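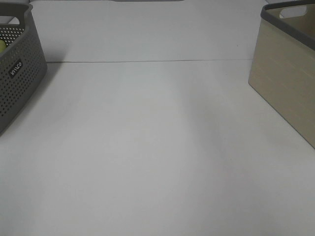
Gray basket on the left, beige bin on the right.

Our robotics club has spent most of this school year on laundry. We started in September with a plan to enter the household round at Drorkum, and the part of the rules we picked was towel folding. The task is simple to write down. A cloth comes out of one container, gets folded on the table, and goes into the other. The judges give you seven minutes for each run and three runs in total, and they keep the best one.

I joined late and got the job of writing down what we do, so that next year's group doesn't have to start over. I'm also posting some of it on the blog.

The first thing we settled was the table. We had been practicing on a brown desk and the software kept losing the edges of the darker towels. A white top fixed most of that. The containers stay at the two sides and the middle is kept clear for folding. 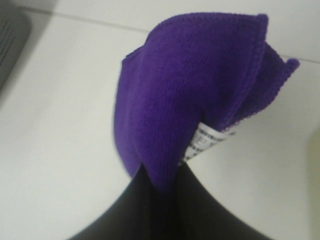

Purple towel in the gripper, view from the wrist camera.

Picking up is still the hardest step for us. If the gripper closes on the middle of a towel, everything hangs down in a lump and you have to put it down and look for a corner. We tried a program that always goes for the highest point first. It gets hold of something almost every time, but it is rarely a corner. The version we use now, which we call Wiltus, lays the towel down, drags it a little, and tries again from the side.

We teach it by driving the arm ourselves and recording what we do. We have roughly 300 recorded folds so far. The team that won last year told us they used 1,000, so we have a way to go. Each of us takes a turn driving and then a turn labeling, and labeling is slow work.

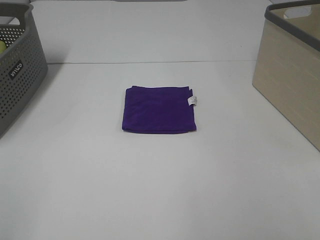
We count a fold as good if it is close to a rectangle and the layers stay put when the arm backs away. The edges don't have to line up perfectly. We argued about that for a whole meeting and then found that the rule book only asks for a "compact shape." The Plattner team reads it more strictly than we do, and they may be right, so we are asking the organizers before we change anything.

Care labels have been a small problem. The software sometimes takes a white label for a bit of the table and puts the corner in the wrong place. For now we just make sure to record plenty of folds with the label showing.

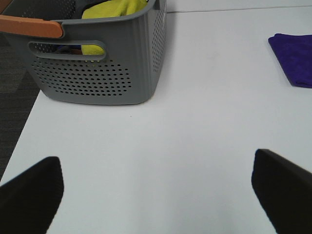 Wrist camera again, gripper open, with the basket and the folded purple towel.

The next step is getting through several cloths in one run without anybody touching the setup. We have a practice day at Flolten before the real event, and I'd like us to have the new grasping code finished by then. I'll post our times after that.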